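Odar touring set - Section 4: Setting up in the hall

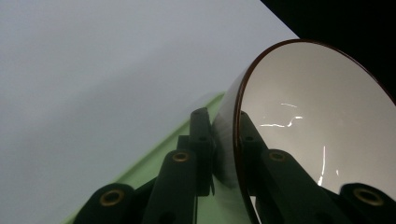
Sipos, 10/7/24

Read all of it before you unload. Get-in is tight, two people minimum.

1. Clear the floor. Playing area needs 22 ft wide, 20 deep. Less than that, see Section 6 (small halls).

2. Lay the Lastex floor cloth, seam upstage. Tape the edges, dont staple.

3. Stand the Rurko flats, tallest first. Brace each one before you let go of it.

CAUTION: No brace, no actors on stage. Includes the walk-through.

4. Hang the front cloth. Crate 156. Ties are marked L and R from the audience side - yes, wrong way round for stage people. Leave them.

5. Prop tables both wings. Check against the list in the lid of crate 531.

6. Run cable for the two practical lamps behind the flats, never across an entrance. Tape down teh full length.

Note: the door flat sticks in damp halls. Candle wax on the runner. No oil.

7. Walk every entrance in blackout, with running shoes off and show shoes on.

Missing parts or a split brace - tell Géza Vincze before the half. Spares went out new in February, bottom of the brace bag.

Strike is Section 5.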